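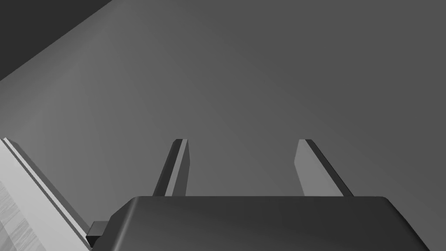
The Year I Learned to Love a Draft

My apartment has 674 square feet and one very bad habit, which it shares with every old building on our block: it breathes. Air comes in under the front door, wanders down the hall, says hello to my ankles at the kitchen table and leaves through the bathroom fan. For nine winters I fought it. I bought foam tape, brush strips, and one of those long stuffed snakes you kick against the door (mine had button eyes and the dog ate both of them).

Then last June I got my heating costs added up for the whole year, all in one go, and the number was $1,522. I sat on the stairs with the letter in my lap and called my cousin Thaís Paiva, who renovates houses for a living and never once in her life has told me what I wanted to hear.

"You've been taping the wrong end," she said.

Her idea, which I now repeat at parties, is that warm air in an old house goes up and out, and whatever goes out the top gets pulled back in at the bottom. I'd been stuffing the bottom. The attic hatch over my hall closet, meanwhile, was a square of thin board sitting on a lip of paint. You could lift it with one finger! I had walked under that thing every day with my coat on.

So off I went to Arruda, the hardware place by the bus depot, where Everaldo Conceição has worked the counter since before I could drive. He sold me a roll of weatherstrip, two hook-and-eye latches and a slab of rigid insulation, then talked me out of a $900 attic tent I'd seen online and had pretty much decided was my destiny. Total bill, forty-one dollars and a free pencil.

The hatch took an afternoon. I am slow, and I had to stop twice to get dust out of my eye.

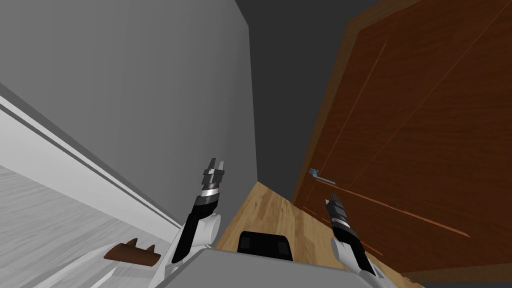 Next came the gaps I'd never thought of as gaps. Pipes under the sink, the hole where some long-ago tenant ran a phone line, the outlet boxes on the outside walls. Thaís told me to go around with a stick of incense on a windy night and watch the smoke, and I did it in my bathrobe, feeling like a very small-time priest. The smoke stood up straight in the bedroom and went flat sideways by the dryer vent. I said a word I won't print.

My upstairs neighbor, Lindalva Honorato, got curious about the smell and came down to see what was burning. She ended up holding the flashlight. Her place turned out worse than mine, and we spent the next two Saturdays up there with a caulk gun and her radio, arguing about soccer.

I should say that you can overdo this. Ismael Assunção, who inspects furnaces and has done ours for years, gave me a stern talk about sealing up a home that has a gas appliance in it. Get the thing checked first, he says, and buy a carbon monoxide alarm, and don't you dare block a vent that's supposed to be open. I've got two alarms now. One of them chirps when I fry onions.

And the draft under the front door? I left a little of it. Thaís swears it'll bother me less with the top closed up, and so far I mostly forget it's there, apart from mornings when the wind is out of the north and I'm hunting for the other slipper. The snake has been retired to the dog's bed, eyeless and flat. He sleeps with his chin on it.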